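4. Packing pump bottles and other liquids 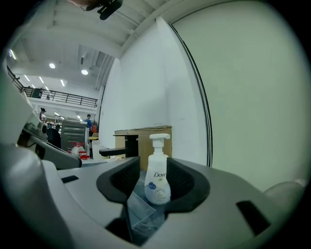
Moriarty wrote in after the last edition of this guide to say that a pump bottle in a plain box, with enough paper around it, gets there fine. Sometimes it does. The steps below assume it won't.

Before you start, check that you have a Purholm carton (size 2 or larger), clear plastic bags, paper tape and filler paper. The carton maker says the size 2 holds 29 pounds. We would stop at 16.

1. Turn the pump head to the closed position, if it has one. Press it once over a sink. Plenty of "locked" pumps still give.

2. Tighten the collar by hand. Don't use pliers.

3. Run one strip of tape from the shoulder of the bottle, over the head and down the other side.

Note: Tape sold as "leak-stopping" costs more. We have not seen it stop a leak.

4. Put the bottle in a plastic bag, squeeze out the air and fold the top over twice. Tape the fold.

5. Line the bottom of the carton with crumpled paper, two inches deep once pressed down.

6. Stand the bottle upright. Fill the gaps on all sides until it can't tip.

7. Close the flaps and shake the carton gently. If anything knocks, open it and add paper.

8. Tape the center seam and both ends.

Caution: Never pack liquids in the same carton as books, papers or anything electrical. A bag is a second chance at best.

Caution: "This way up" stickers are a request. Pack as if the carton will spend the night on its side at the Promodthorpe depot, arrow or no arrow.

Refill pouches are covered in section 5. For glass bottles, use the Stasulau divider insert and skip step 3.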